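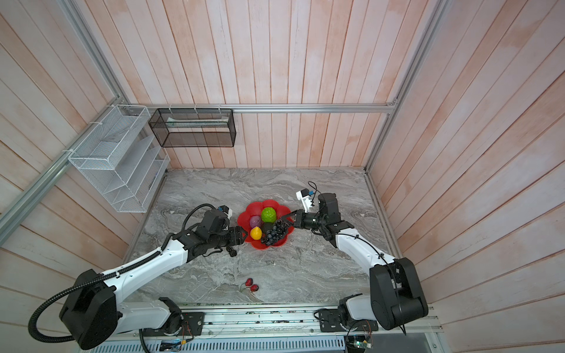 Fruit on a Plate: Why So Many Colours?

Have you ever looked at a plate of fruit and wondered why it isn't all one colour? Lemons are yellow, grapes can be dark purple, and other fruits are green, red or orange. There is a good reason for this, and it starts long before the fruit gets anywhere near your kitchen!

A fruit is a plant's way of looking after its seeds. Plants can't walk, so they need help to move their seeds to new places. Lots of them get that help from hungry animals. A bird spots a bright berry, gobbles it up and flies off — and later the seeds drop out somewhere new, with a little dollop of fertiliser!

Many fruits start off green, just like the leaves around them. Green comes from chlorophyll (say it "klor-oh-fill"). As the fruit ripens, the green often fades and other colours show up. Purple grapes get theirs from anthocyanins, which live mostly in the skin. Peel a purple grape and you'll usually find pale green inside. Try it!

And did you know that a grape is a berry? Scientists call a lemon a kind of berry too, even though it has a thick peel and tastes so sour it makes your whole face scrunch up.

Now for the fun part — laying out your own fruit plate. Wash the fruit first. Pick a plate with a shape you like, such as a flower, and put the big round fruits on before the grapes. A bunch of grapes is bendy, so it can spread into the gaps. Try putting yellow next to purple. They are very different colours, and each one makes the other look brighter.
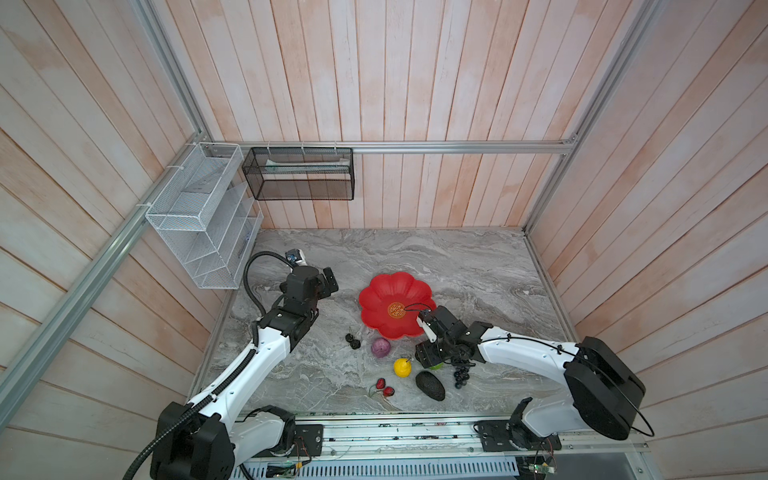
Nahuel Iturra wrote in to ask whether grapes stay fresh longer if you leave them on the stalk, as his always go wrinkly when he pulls them all off at once. Yes, they do! Pulling a grape off leaves a small hole where water can escape, so snip off a little bunch with some stalk and keep the rest in the fridge.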